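Pitasa data collection, notes on the table-clearing task. Posting these as I work through the 7/18/24 batch.

The task is simple to state: pick up trash from a table and put it in the bin next to it. Two hand-held grippers, one per hand, no arm attached. The policy trains on what the gripper cameras see plus the tracked pose and finger width.

We kept 193 demonstrations from this kitchen. Another 100 were recorded and dropped, nearly all for tracking loss. Wide lenses help, but a plain tablecloth close up gives the tracker very little to hold on to.

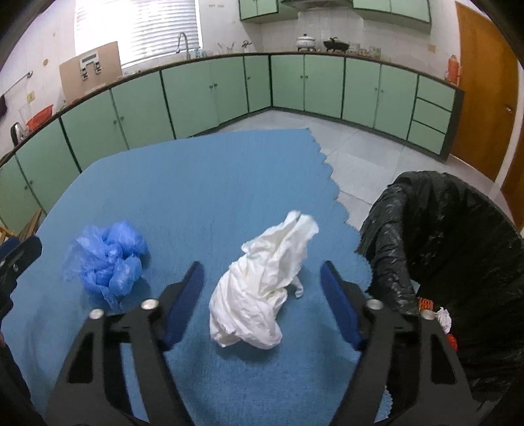
Thin film is the hard class. A knotted bag has one good grasp point and a lot of bad ones. Close on the loose film and the bag swings on the way over, then catches on the rim.

Tissue is easier but inconsistent. It changes shape every time it is handled, so two episodes never start from the same state. Good for coverage, bad for anyone who wants a clean per-object score.

Operator instructions are one page. Approach with the fingers open. Close fully, pause, lift. Release only when the tips are over the opening. No pushing things off the edge – the February set had a lot of that and the Sial policy learned it very well.

Finger width gets logged on its own channel. With film the fingers close almost to zero, so the width signal can't tell a held wrapper from a missed one. Labels for a failed grasp have to come from the video.

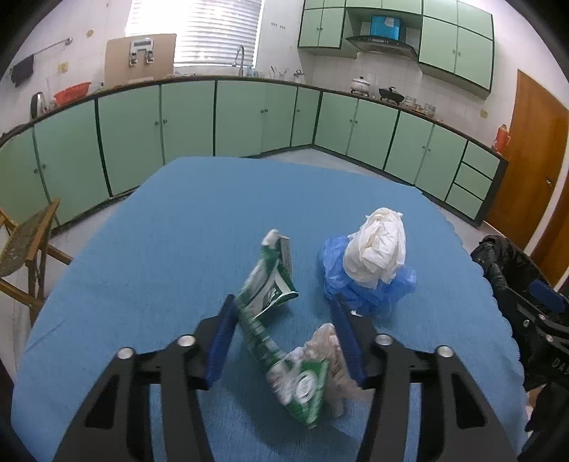 Speed is the other issue. People move faster than the policy will, and quick wrist turns smear the nearest objects. We tried asking operators to slow down. They did for ten minutes. Now we score sharpness per segment and downweight the worst ones.

We don't stage the layout to a template. Operators drop the items by hand and start. Javwood did theirs from a printed grid and the result fell apart as soon as two items overlapped.

Total across all sites is now 1717 kept episodes, 754 of them two-handed. Two-handed here means both grippers make contact with an object, which is stricter than the count I posted in February.

Sync between left and right is checked at the start and end of each session. Drift over 20 ms and the session goes back for realignment – so far that has been fixable in software.

Next up: the same task on a bare table with the bin on the left. The Todorura loader needs a patch first, it still assumes a right-side bin when it mirrors episodes.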